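Shelf life of flat-pack furniture in student rentals, Flistberg
Illia Kravchuk and Lauri Hyvönen, July 2021
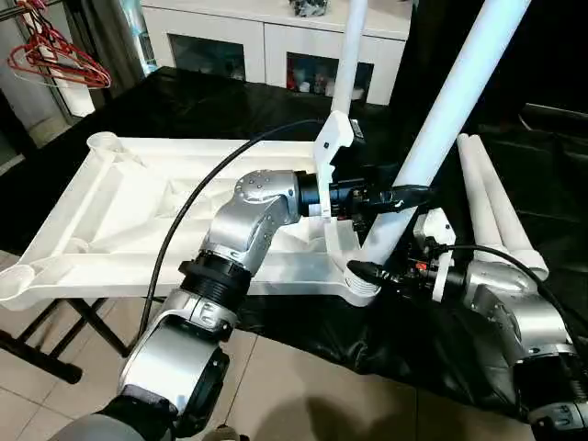 1. Background
Most rented rooms in Flistberg come furnished with cheap self assembly stuff. We wanted to know how long it lasts and what goes first. Started in February, lost a few weeks to exams.

2. Method
Short survey, 26 tenants, 12 landlords. Asked age of each piece, times moved, what broke. Also read the repair log from Ikonen, a letting agency, 2405 entries. Only used the ones that named a part. Coding was done by hand, Lauri did beds and desks, Illia the rest.

3. Results
Joints fail before panels. Brackets worst, then drawer runners. Pieces moved more than 4 times almost always had a stripped screw somewhere. Tenants blame the landlord, landlords blame teh move. Price mattered less then we expected.

4. Problems
Ages are guesses mostly. Log has no photos. Two landlords answered for the same building, left both in.

5. To do
Redo the chart for desks. Ask Ikonen about spare parts costs.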